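4.2 Grasping of thin flexible tubing

The second set of trials covers thin translucent tubing, which the Plalance policy of Brennan et al. handled poorly. Demonstrations were recorded with the Vekeo hand-held gripper, a parallel linkage with two upright jaw fingers. Tubes were laid on a plain white surface in straight and curved positions, and the operator closed the jaws on one tube per demonstration. We collected over 3000 demonstrations from 24 operators.

Low contrast between tube and background was kept on purpose. In a pilot with colored tubing the policy learned to follow hue and failed once the color was removed. Figure 3 gives a view from the gripper camera with a tube held between the jaws.

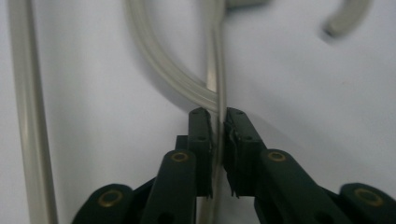
Figure 3. Gripper camera view, tube between the jaw fingers.

Labels were assigned per demonstration as held, slipped or missed. A grasp was labeled held only if the tube stayed between the fingers for 3 s after closure. Slips were kept in the training set but given a lower weight, following the Shetty scheme – the weight itself was tuned on the validation split and then fixed for all later runs.

Neighboring tubes remain the main source of error. When a second tube crosses close to the target, the policy tends to aim between the two, and the jaws close on neither. Adding the Brirberg depth term reduced these misses on straight tubes but had little effect on curved ones.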